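Economic Geology for Beginners
Handout 7: Reading a Drill Core
Instructor: Begoña Quintana
Updated March 8, 2024

Please read this before the core shed visit in April. Bring a hand lens, a pencil and a clipboard. Pens smear.

Where we are in the course

Last time we looked at how hot, salty water moves through rock, picks up metals and drops them somewhere else. Now comes the part I look forward to all year: what the result looks like when you pull a long cylinder of it out of the ground! Our main case is the Zernmont prospect, an old copper and zinc show first dug in 1912 and then left alone until the Truseck holes were drilled. We will be working with hole 20, because it passes through almost everything I want you to see, and in a sensible order.

Drill core basics

A core box is read like a page. Start at the top left, go along the row, drop down to the next row and start again at the left. Small blocks between the runs carry the depth in meters. Check the blocks before you write anything, and then check them again at the end of the box.

Recovery is the length of core you have divided by the length that was drilled, times 100. If a three meter run gives you 2.4 meters of core, recovery is 80 percent. Low recovery often means broken or clay-rich ground, and that can be exactly where the metal is, so write it down even when the rock itself looks dull.

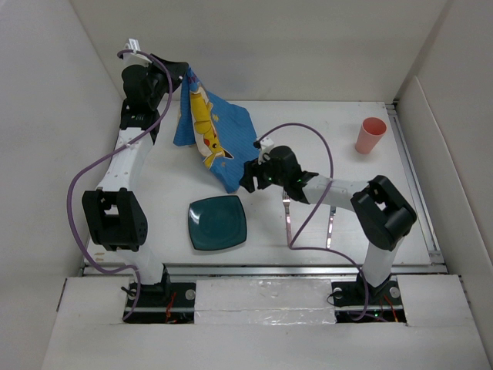
Two arms over a white tabletop, one reaching in from each side.

What to log, in this order

Rock type. Use the short list on the back of Handout 3. If you can't decide between two, write both with a slash.

Grain size and color. Wet the core first. Dry core all looks the same shade of gray and you will miss half the fun.

Structure. Bedding, foliation, veins, faults, folds. Measure the angle to the core axis, which runs straight down the middle of the stick. A vein at 90 degrees cuts right across.

Alteration. Chlorite is green and soft, sericite is pale and silky, silica is hard and will scratch your knife.

Sulfides. Pyrite is brassy, chalcopyrite is a deeper yellow, sphalerite runs from honey to nearly black. Estimate a percentage by eye, then compare it with the chart. Everyone guesses too high at first, me included.

Folds and thickness

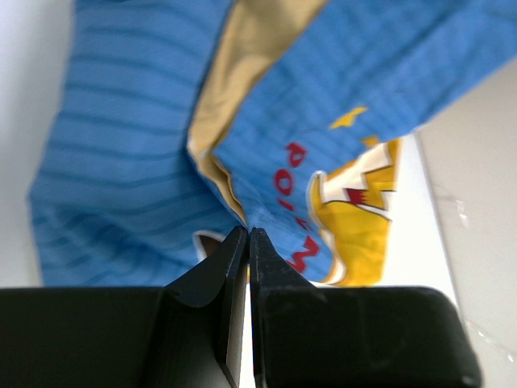 Folded layers are where most logging mistakes in this class happen. A drill hole can cut the same sulfide bed twice, once on each limb, and a beginner will happily log two beds and double the tonnage. Think of a ribbed blue knit pinched up at a single point: the ribs curve and bend with the folds, but they are still the same ribs. Follow one rib with your eye and you have done what a structural geologist does with a marker bed. In hole 20 the marker is a thin black chert, and it shows up on both sides of the ore zone in reverse order. Wonderful stuff.

Also remember that the length of ore in the core is only the true thickness if the hole meets the bed at a right angle. Otherwise:

true thickness = core length x sine of the angle between bed and core axis

So 7 meters of core at 30 degrees is 3.5 meters of real rock.

Before the visit

Read the Jayasinghe chapter on massive sulfides, at least the section on zoning. Ok-hee Myung has put the Tromik logging sheets in the course folder, more than 200 rows with the assays blanked out. Fill in your guesses for zinc and copper on the first page and bring it along.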